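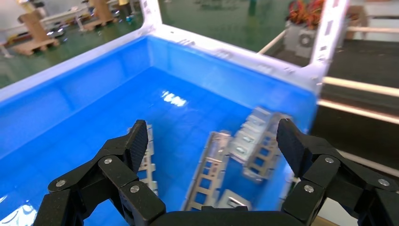

Slotted brackets in a blue crate, seen from just above the gripper pads.

Budget season has come round again at Drelley, and since so many of you have stopped us to ask what the new handling cell is going to cost, we thought we'd set it all down in one place (bear with us, it takes a little while!).

The first quote from Goltar came to 2489 a month on a lease, arm and grippers together. That sounded fine until we got to the extras – spare finger pads, cable, a second rack, and 40 hours of training that we very much want to keep. We have also asked for a line for 200 more blue trays.

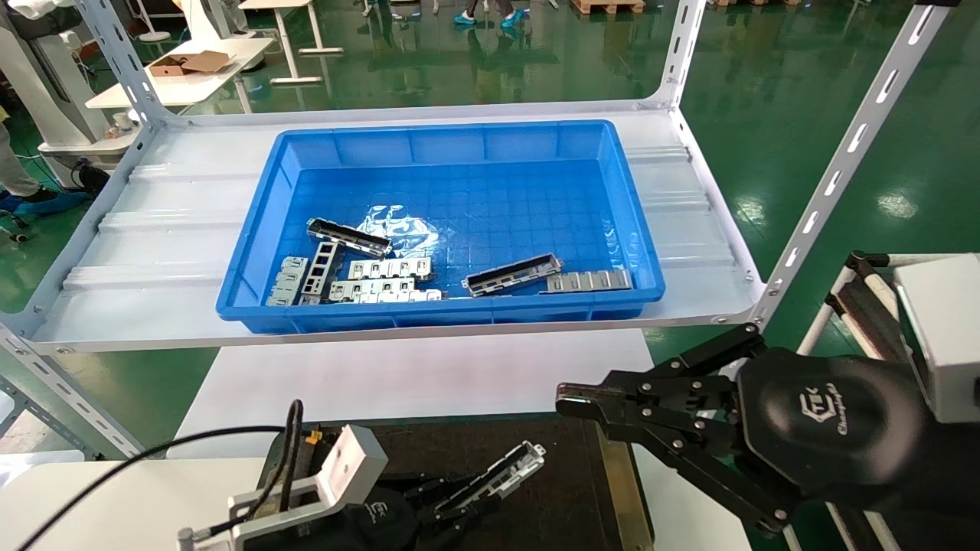 One gripper holding a silver part, the other open, over a tray of mixed pieces.

Mixed parts are where we'd ask you to be generous with your estimates. If your area handles more than one shape of bracket, please put every one of them on your planning sheet, even the odd little ones, and send it to the Drondthorpe office before the end of November.

We use cookies to remember your newsletter settings. Accept | Manage

Comments (2)

benchside71: Does the lease cover pads? We budgeted for none last time and regretted it.

Mak_second_shift: Please add a rack for our side too – thank you!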